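Home | Talks | Workshops | Reading list | Get in touch

February
by Chanida Thammasiri

Filed under: Talks & Slides, Community Kitchens

Speaker notes: Labels People Read

(These are the notes I talked from at the Podville library session. A few people asked for them, so I've cleaned them up a little. The bits in parentheses are reminders to myself.)

OPENING

Hello! Thank you for coming out in February, and thank you to Quentin Charpentier for the room and the very good soup. We have 50 minutes. I'll talk for 36 of them and then I want to hear from you, so hold on to your own label stories, especially the bad ones.

(Ask for hands: who shares a kitchen, pantry or fridge with people they don't live with? Wait for the laugh.)

I love labels. I've loved them since I started helping at the Nisham Street kitchen, where four cooking groups share one pantry and every shelf had a label on it, sometimes several, sometimes a label telling you to ignore the other label. I still couldn't find the salt on my first evening. It was in a tin marked "Tea (old)".

So this talk is about writing a few words on a thing so that a stranger with wet hands can put the right food in the right place. It sounds tiny. I think it's one of the most enjoyable problems in a shared kitchen, and you can work on it tonight with a marker and some paper.

PART ONE: WHO IS THE LABEL FOR?

Start with the person who has never been in your kitchen. The regulars stopped reading months ago. They reach for the rice without looking, and if you ask them what the label on the rice says, they'll often get it wrong. (Tell the Nisham rice story. Keep it short this time!)

The newcomer is doing something much harder. They have a bag of groceries in each arm, somebody is talking to them, and they're scanning for one word that matches what they're holding. That's the moment to write for. I try to picture it every time I take the cap off the marker.

There are two people in a shared kitchen who use a label, the one putting away and the one taking out, and they want slightly different things. The first wants a wide word. The second often wants a narrow one. If I'm unpacking a delivery, "baking" is perfect. If I'm hunting for cornstarch at a quarter to six, "baking" means I'm going to be on my knees for a while.

My rule of thumb is wide words for anything open that you can see into, narrow words for anything with a lid. A basket tells you half the story by itself. A tub tells you nothing until you open it.

(Next slide. Sip of water.)

PART TWO: ONE PLAIN WORD

I'd like to stick up for the single plain word. We had a phase at Nisham Street of writing whole sentences, things like "Please place all fresh fruit in this area, thank you!!" It was friendly and it was useless from more than a step away. The polite words were the same size as the useful ones, and your eye had to dig.

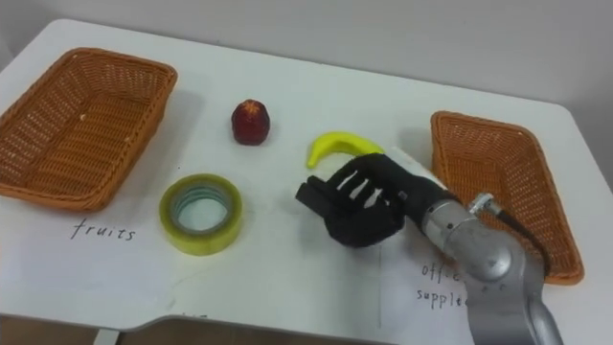 Slide 7. Black marker on white paper, one word: "fruits".

I could happily spend the whole session on this slide. One word, and you know what belongs there before anything has gone in. The paper is under the basket and comes out in front of it, so you can read the word without lifting anything. If the plan changes next week, you've lost one sheet of paper.

Somebody always brings up the "s". Fruit or fruits? I used to have a strong opinion and I've let it go. Both words send an apple to the same place. If a label gets the food where it needs to be, please leave it alone, even if it makes your inner English teacher itch. People who write labels and then see them corrected tend to stop writing labels, and I would much rather have the labels.

Lowercase is fine too, by the way. Plenty of people were taught that signs should be in capitals, but lowercase words have more of a shape to them, with letters going up and down, and a lot of readers find them easier. Try it both ways on your own shelves and stand across the room.

(Do the across-the-room test with the two cards. Don't let Quentin help, he knows the answer.)

PART THREE: THE FIGHT OVER CATEGORIES

Now the fun part! Handwriting is easy to fix. Categories will start an argument in any kitchen in the world.

Where do tomatoes go? Where does an avocado go? We spent a whole evening on avocados. The botany people were right and the cooks were right, and meanwhile the avocados sat in a bag on the floor. In the end Patrício, the oldest of our four groups by a long way, said that in their kitchen food lives with whatever you eat it with. So tomatoes go with the onions. Lemons go with the fruit unless it's fish night.

I've come to love that answer. It means your categories can be different from mine and both of us can be right. The only test I trust is to hand ten things to a newcomer and keep quiet while they put them away. Wherever they hesitate, you've got a category problem, or a word problem, and it's usually quick to work out which.

A few things we learned from doing this:

- "Misc" fills up faster than anything else. Give it the smallest container you own.
- "Snacks" means something different to every single person.
- "Open me first" works beautifully for anything near its date.
- If two labels start with the same letter and sit side by side, people mix them up. We moved the pasta away from the pulses and that was the end of it.

PART FOUR: MORE THAN ONE LANGUAGE

Our kitchen has plenty of people who are reading English as a second or third language, and I was one of them once, so this part is close to my heart. Keep the everyday word. "Grains" slowed people down and "rice" didn't. "Condiments" was a disaster. "Sauces" is a lovely word and everyone knows it.

When you add a second language, write it the same size as the first. A little translation squeezed into the corner tells people they're an afterthought. And ask a person who cooks in that language, because the dictionary word and the kitchen word are often different. My mother has never in her life used the dictionary word for ladle.

Drawings help if they're simple. A fish is easy. Please don't try to draw flour.

PART FIVE: LABELS GET OLD

We did a big clear-out and took down 70 labels. Some were for foods we hadn't stocked in years. Others were for the shelf above. There was one that said "TROLTNESS - DO NOT MOVE", which was a puzzle until a former member explained that Troltness was the name of their sourdough starter. It had been moved.

So put a date on the back, in pencil. Once a season, walk around with a cup of coffee and read every label out loud. You'll be surprised how silly some of them sound. Take those ones down on the spot, don't make a meeting out of it.

Paper is my favorite for this reason. I know the plastic tape machines are satisfying, and I do use one for allergens, where I want the label to last and look serious. For everything else I want it to be so easy to change that somebody in a hurry will really do it.

HOMEWORK, IF YOU WANT IT

Pick 2 containers in your kitchen, only 2. Write one word for each. Leave them for a week and see what ends up inside. Then write to me, I mean it, I read all of them and I'll put the best mix-ups in the next talk.

(Questions. If it's quiet, ask where people keep the eggs. Remember to hand back the room key and return the soup bowls to the cart by the elevator.)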